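March 8, 2024

Spent most of the morning on the Brulosska star tracker again. The 100 ms exposures look lovely, but the centroids still wander once the sensor warms up, and I don't think it's the lens any more. Teófilo reckons it's the dark frames - we took those back in December and never redid them. Fair point! 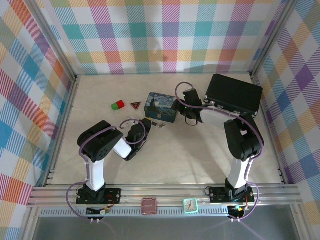 After lunch I took 215 new darks and reran the Rudgate field with them. Matched 380 stars out of the catalogue, which is miles better than Tuesday (I'd rather not write that number down again). Still two odd hot columns near the left side, so I've masked them for now.

To do: ask Sebastián for the Grestlow orbit file, and find out who has the spare baffle. Darks are in the shared folder, please don't rename them.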